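New network cabinet goes into service at Ploltside library

2021-03-23

The public library in Ploltside has a new network cabinet. The work in the small technical room behind the reading hall started in December, and the last part of the cabling was finished this month. The library, the adult education rooms on the second floor and the town archive in the same building are now all connected through one place.

Until now the building had three separate cabinets, and the oldest one stood under the stairs. It was difficult to reach, and many of its cables carried no label. When a reading desk lost its connection, the technicians often needed a full morning to find the right line. Visitors of the library complained mostly in the afternoon, when the school students come and the study places are full.

The contract was given to Nolska, a cabling company from Flavalberg. The company pulled 2,137 meters of new cable through the building and installed 140 network outlets in the walls and floor boxes. The archive received its own group of outlets, so that its scanners can send large files without making the catalog computers slow.

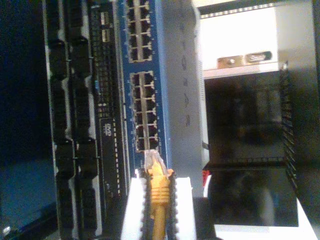 A yellow network cable in one of the ports of the blue switch.

The town has also decided on a new way of labeling. Each outlet has a short code with the floor, the room and a number, and the same code is written in a list that hangs inside the cabinet door. The old list was kept only on one computer, and after several changes in the rooms it did not agree with the walls any more. The technicians must now write down every change on the same day when they make it.

During the change, the library stayed open. The loan desk worked with paper slips on two mornings, and all the loans were entered in the system later. The reading hall was closed for one day only, when the floor boxes were opened. Some dust remained on the lower shelves, and the staff has asked the readers to report any dirty books at the desk.

The wireless network for visitors was also changed. It has now a new name and a new password, which can be found on the small card at every table and at the entrance. The old password does not work any longer. People who come with their own laptop can also use a cable at 317 of the study and work places in the building, counting the places where two seats share an outlet box. Cables can be borrowed at the desk with a library card, and they must be returned before closing time.

There is still some work left. The two old cabinets on the upper floor will be emptied and taken away, and the space will be used for book carts. The cabinet under the stairs remains for the moment, as the alarm line of the building still goes through it. The town is waiting for an offer from the alarm company before this line can be moved.

During the removal, the delivery entrance on the courtyard side will be partly blocked. Drivers are asked to leave the two places next to the door free. A gray Honda van was parked there during the last delivery of material, and the workers had to carry the cable drums in through the main door.

Old cables that are taken out of the ceiling will be brought to the recycling yard in Flavalberg. The town asks residents not to take any of the material from the container in the courtyard.

The adult education office reports that its computer courses can take place in the normal rooms again. The course for beginners had been moved to the school for several weeks. Participants who already paid the course fee do not need to register a second time, but they should check the room number on the board by the entrance.

Problems with the connection in the reading hall can be reported at the loan desk during opening hours. Please give the code of the outlet, if the desk has one.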